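Trurotano 机の上の小物と天板の写真集 README

どうも、Mattes Wiegandです。机の上に置くもの(スマートフォン、ペン、充電ケーブル、メモ帳、眼鏡ケースといった、誰の机にもありそうな小物)を、いろんな天板の上で撮りためた写真集です。名前のTrurotanoに深い意味はありません。フォルダを作るときに勢いで打ったら、そのまま定着してしまいました。

前の版のREADMEはほとんど箇条書きで、「結局どの天板の写真が何枚あるの?」という質問が何度も来たので、今回は全部書き直しました。長いです。急いでいる人は「中身」と「ラベルの付け方」だけ読めばだいたい使えます。

中身

写真は全部で993枚。そのうち102枚は確認用に別フォルダ(check)へ分けてあります。天板は12種類で、白木っぽいもの、グレーの無地、布を敷いたもの、ガラス、それから問題児の黒い大理石模様。小物の種類は80です。前の版では似たケーブルを別々に数えていたのを、今回ひとまとめにしました。

フォルダは天板ごとに分けています。小物ごとに分けたほうが探しやすいという意見もあって、一度やってみたんですが、複数の小物が写っている写真の行き場がなくなって三日で戻しました。小物から探したい人は、一緒に入れてある一覧表(items.csv)を使ってください。列は、ファイル名、天板、小物、色、向き、備考。備考欄は私のひとりごとが混ざっています。消そうかと思ったけれど、読み返すと案外役に立つので残しました。

撮影場所はほとんどがPretonsteadの部屋です。照明は部屋の天井灯のままで、撮影用のライトは足していません。

黒い大理石模様の天板について

この写真集でいちばん手間がかかって、いちばん気に入っているのがこれです。黒地に白い筋が稲妻みたいに走っていて、細いところはひび割れのように細く、太いところはペンキをこぼしたみたいにべったり白い。見た目は本当にかっこいいんですよ! ただ、ラベルを付ける側に回ると話が変わります。白いケーブルなんか置いた日には、どこまでが模様でどこからがケーブルなのか、自分で置いたくせに分からなくなります。

逆に、色のはっきりした小物はこの天板だとすごく映えます。特に薄紫。備考欄に「またこれ」と何度も書いてあるのは、だいたい薄紫のスマートフォンです。 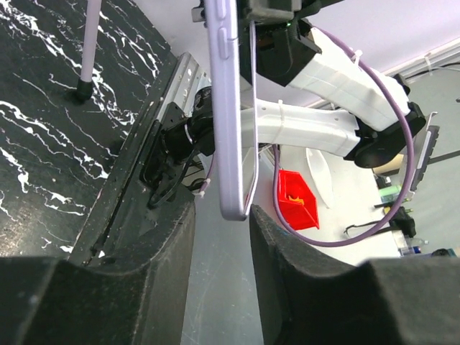 薄紫のスマートフォンの側面。左に黒い大理石模様の天板、奥寄りに淡いピンクの棒。

スマートフォンは、寝かせたときと立てたときで別物みたいに見えます。平置きなら四角い板なのに、横から見ると細い縦の線になってしまって、手がかりは角の丸みと側面のボタンくらい。向きの列に「側面」という値を足したのはこのせいです。前の版では「縦」にまとめていたので、画面がこちらを向いている縦置きと、真横からの縦置きが一緒くたになっていました。あれは使いにくかったと思います。すみません。

ボタンについては、細長いのと短いのが並んでいる場合、備考に「ボタン長短」と書いています。音量だ電源だと役割まで書き始めると機種を調べることになって、そこまではやりたくなかった。見える形だけ書く、で押し通しています。

色の書き方もひとこと。薄紫、ラベンダー、藤色、ライラックと、書く日によって好き勝手に呼んでいたのを、今回「薄紫」に統一しました。光の当たった縁だけ見ると白っぽく見えたりもしますが、そういうときも本体の色で書きます。淡いピンクは「薄桃」。漢字二文字でそろえたかっただけです。

棒や脚のように、全体が写っていないと何の一部か言いにくいものは、小物名を「棒状」にして、備考に先端の様子を書いています。黒いゴムの足が付いていれば「棒状、薄桃、先端黒ゴム」といった具合。ここに想像で製品名を入れると、後で別の人が見たときに必ずもめます(もめました)。

ラベルの付け方

ルールは少ないです。

小物は、はっきり言い切れる名前だけ書く。迷ったら「不明」でよし。

色は本体のいちばん広いところで決める。

向きは平置き、縦、側面、斜めから選ぶ。

一部しか見えていないものには備考に「一部」と入れる。

天板の模様は小物として数えない。当たり前みたいですが、初期の版では白い筋に「紙片」というラベルが付いているのが何枚もありました。犯人は私です。

作業は一人で進めて、終わった分をRafsan Fakirに見てもらう形でした。意見が分かれた行は、話し合って決めたものもあれば、両方の候補を備考に残したものもあります。無理に一つにしなかったところは「両論」で検索すると出てきます。

反射と傷

黒い大理石模様の天板はつやがあるので、照明が丸く映り込みます。電球色のぼんやりした丸が出て、これがまた小皿か何かに見えるんです。最初のうちは映り込みを避けようと天板のまわりをうろうろしていましたが、途中であきらめました。家で使う机だって光るし、と思うことにして、映り込みのある写真もそのまま入れてあります。備考に「丸い反射」とあるのがそれです。

もうひとつ、細かい擦れと白い点。白い点がゴミなのか模様なのか傷なのか、写真からは決められません。なので「点」とだけ書いて、正体には踏み込んでいません。天板の表面を調べたい人には物足りないと思います。

筋の色は白だけだと思い込んでいたんですが、拡大してみたら赤みがかったピンクの細い線もうっすら混ざっていました。髪の毛みたいな細さです。毎日見ていた天板なのに気づいていなくて、ちょっと悔しかった。

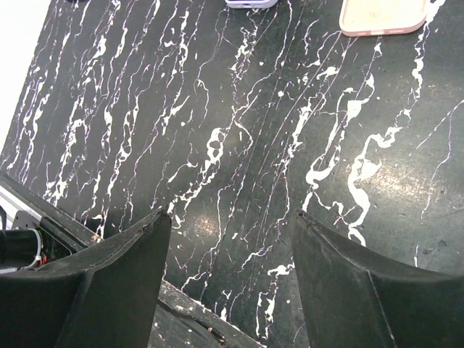 Rafsan Fakirからは、黒い天板の行には模様の向きも書いてほしい、白い筋が斜めに流れているところでは斜めに置いたペンが本当に見つけにくいから、と言われています。もっともな話で、次の版で「筋の向き」という列を試すつもりです。ただ、同じ一枚の中でも筋は曲がったりくるっと回ったりするので、何と書けばいいのかまだ決めかねています。「主に斜め」みたいなゆるい値を許すかどうか。いい案があったら教えてください。

それと、同じ人から「不明」が多すぎるとも言われました。これは直しません! 分からないものは分からないので。

向いている使い道、向いていない使い道

小物探しの練習、色の名前のそろえ方の検討、模様のある背景でどれくらい見落としが出るかの比較あたりには使えると思います。インテリアの資料として天板だけ眺めている人もいて、それはそれでうれしいです。

向いていないのは、製品の型番を当てるような用途と、大きさを測る用途。ものさしを一緒に写していないので、寸法は出せません。あと、色を厳密に測りたい人にもすすめません。天井灯の色がかなり乗っています。

天板の種類ごとの枚数には偏りがあります。黒い大理石模様が多めで、布を敷いたものが少なめ。布は置くたびにしわが変わって面白いのに、洗濯に出している間に撮影の気分が終わってしまうことが続きました。November に撮り足そうと思っていたけれど、まだやっていません。

版のこと

この版の呼び名はWemoraです。前の版がPap。番号にすればいいのにと何度も言われますが、番号だと自分がどれに何を入れたか忘れるので、このままいきます。

Papから変わったところを書いておきます。向きに「側面」が増えた。色の名前を統一した。似たケーブルをまとめた。備考欄の誤字を直した(たぶん全部ではないです)。天板の写真に付いていた「紙片」のラベルを消した。ファイル名は変えていないので、Papを使っていた人は items.csv だけ差し替えれば動くはずです。色の列で絞り込みをしている人は、「ラベンダー」で探しても何も出なくなっているので気をつけてください。

分かっている不具合

ガラスの天板のフォルダで、下の床に置いてあるものを小物として数えてしまった行が残っています。見つけたら直していますが、まだありそうです。

check フォルダのなかに、向きの欄が空白のままの行があります。迷って後回しにして、そのまま忘れました。

白木っぽい天板とベージュの天板の区別があやしい写真があります。夕方に撮ったものは特に。

連絡

間違いを見つけたら、ファイル名と、どう直すのがよさそうかを一行で送ってもらえると助かります。長文でも読みますが返事は遅いです。土曜の午前中にまとめて見ています。

直した分はその都度 items.csv に入れて、変更点はこのREADMEの「版のこと」に足していきます。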